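Last updated Sep 6, 2025

Thread on how we collect examples for the bag packing task at Flallgate. A few people asked after the last one, so I'll go through it in short posts.

1/ The task is simple to say. Take a paper bag, get it open, put things in it. We drive two arms by hand and record every run. The model learns from the recordings and from nothing else.

2/ The target for this batch is 200 good runs. We have 153. A run is good if one person could watch it and tell what the arms were trying to do at every point. 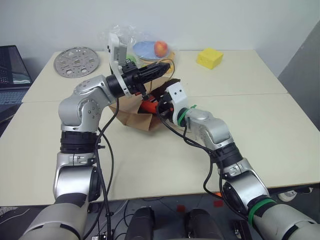
3/ Lawal Oyewole replied to ask if we throw out the runs where something gets dropped. No. If the driver picks it up again and carries on, we keep it. The model needs to see a recovery. We throw out the ones where the driver stops and thinks for a long time with the arms in the air.

4/ We have thrown out 19 so far. Most of those were mine, from the first days, before I got used to driving both arms together.

5/ Paper bags are harder than boxes. The sides fold in, the handles get in the way, and a bag that has been used a lot is soft and acts like a different object. We write down how worn the bag is before each run.

6/ Wrist cameras matter a lot for this. From the head view an arm can hide the part you care about. The wrist view is what I check first when a run looks odd.

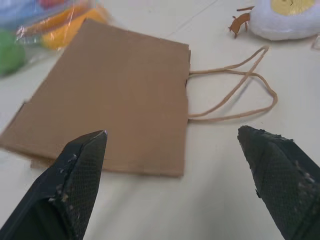 7/ Balogun says we should stick to one bag size until the model can do it at all, then mix. I went back and forth on this. We tried one size only for the early part of the Bimness set and the model learned that size and no other. So now we mix from the start and accept that it's slower.

8/ Same with the things that go in. Soft toys and play food for now. We change what is on the table and where it sits between runs. If the same toy always starts in the same spot, the arm learns to go to the spot.

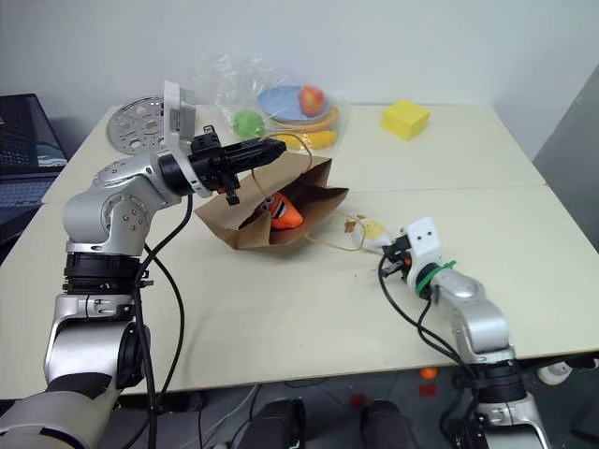 9/ Labels come after. Each run gets one plain sentence saying what was done, plus a mark at the start and end of each step. I used to do this at the end of the week and got it wrong too often. Now I do it right after the run.

10/ What's left: 47 more runs, then a first training pass. If it goes badly I'll post that too. The Bulex set was 44 runs and the model trained on it could barely find the bag, so I don't expect much from small numbers.

11/ Next thread will be on how we score the tests. Probably November.

Contact | © 2025 Flallgate | Back to top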